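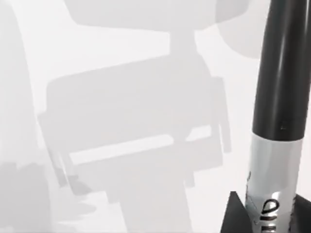 Section 4: First Power-Up and Height Settings

By now your Harow sit-stand desk has four corners, two legs and a top that is the right way up. If any of these is still under discussion, go back to Section 3.

Before you plug in

1. Turn the desk onto its feet with a second person. The larger model weighs 59 kilograms, and it does not care how often you go to the gym.

2. Check that both leg cables are pushed fully into the control box. You should hear a click. A sort of crunch is a different sound and should be investigated.

3. Plug the power cord straight into a wall outlet. Extension cords are fine for lamps and for holiday lights.

4. Clear whatever lives above and beside the desk: windowsills, wall shelves, the open drawer of a file cabinet. The desk lifts with the strength of two motors and the curiosity of none.

CAUTION: Keep children, pets and the knees of visitors out from under the desk while it is moving.

Resetting the legs

The legs left our warehouse at slightly different heights and need to be introduced to each other.

1. Press and hold DOWN. The desk will sink, stop, rise a tiny bit and stop again. Keep holding.

2. Release when the display shows 0.0. If it shows E04, release anyway, wait a minute, and start over. E04 means the legs disagree. They usually settle it on the second try.

3. Press UP and let the desk travel to the top. This takes 34 seconds, which feels longer when you are standing there with your finger on a button.

NOTE: A low hum is normal. Grinding is not. If you hear grinding, unplug the desk and call us before you look up videos on the subject.

Saving your heights

1. Sit the way you really sit, and move the desk until your elbows rest level with the top.

2. Press M, then 1. The display blinks twice.

3. Stand up, put your shoes on if you work in shoes, and repeat with M, then 2.

Positions 3 and 4 are spare. Most households use one for the other person and one by accident.

Loading the top

Start with small things and put them where they will stay. Tall items belong toward the middle, heavy ones over the legs. Run the desk up and down once at this stage and watch what wobbles. 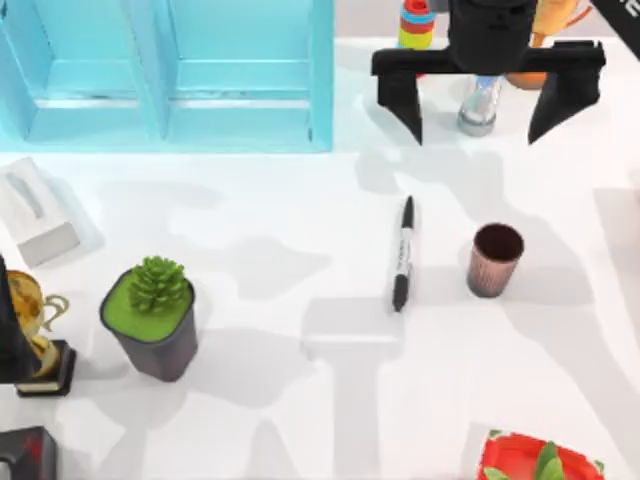 Fig. 4-2. Tabletop with light blue shelving unit, stacked rings and a glass bottle.

Monitors go on last. Leave enough slack in every cable for the full trip up; a cable that looks tidy at sitting height may turn out to be a leash at standing height.

1. Raise the desk all the way.

2. Plug everything in.

3. Lower it slowly, watching the cables fold. Nothing should go tight, and nothing should end up in the legs.

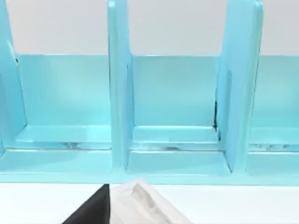
Once the cables behave, clip them to the tray with the ties from bag D. There are more ties in bag D than you need. Please don't feel you have to use them all.

CAUTION: Do not ride the desk. We added this line after a phone call in June.

Locking the keypad

Hold M until the display reads LOC. Hold it again to unlock. Cats learn the UP button fairly quickly, so lock the keypad overnight if you have one.

Continue to Section 5, Anti-Collision Sensitivity.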